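Workshop tips: keeping your gripper recordings clean before training

We record household tasks with hand-held grippers and use the recordings to train a control policy. The software side is called Filtine, and most of these tips come from mistakes I made with it in the workshop at Burkum.

1. Check the marker before you check anything else

Filtine finds the gripper by its square printed tag. If the tag is bent or shiny, the pose jumps by a few degrees and the planner learns the jump. Print on matte paper, leave a white margin, and glue it flat. I replace a tag when a corner begins to lift.

2. Reject views without a floor or a table

The tracker needs points which stay in one place and have some texture. A plain white ceiling gives it very few. When the gripper is turned upward, the map can drift even though the video looks sharp. From one batch of 2,154 clips, we kept 1,210 after I turned on the ceiling filter. It was painful, but the policy stopped making a strange small turn at the start of each grasp.

The setting is "min_tracks" and I keep it at 300. With a lower value, clips with a view like the one below will pass: mostly smooth ceiling, a light trough across one corner, the second gripper with its tag on the right.
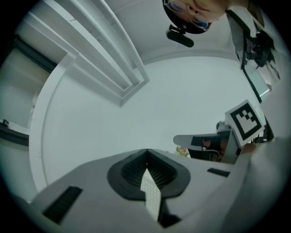
3. Mask the people

Faces, glasses and sleeves move on their own, and the tracker may take them for part of the room. Run the person mask first, then the tracking. If you do it in the other order, you must delete the cache folder and start again. A loose sleeve near the tag is also a problem – roll it up or use an elastic band.

4. Synchronize with a tap

Touch the two grippers together one time at the beginning. Arai, our small script for alignment, looks for this tap in the motion data of both. Wait 2 seconds before you start the task.

5. Name the folders by task

Write "fold_towel" or "wipe_counter", without spaces. Lurnero reads the folder name as the label, and a space makes it skip the folder without a warning.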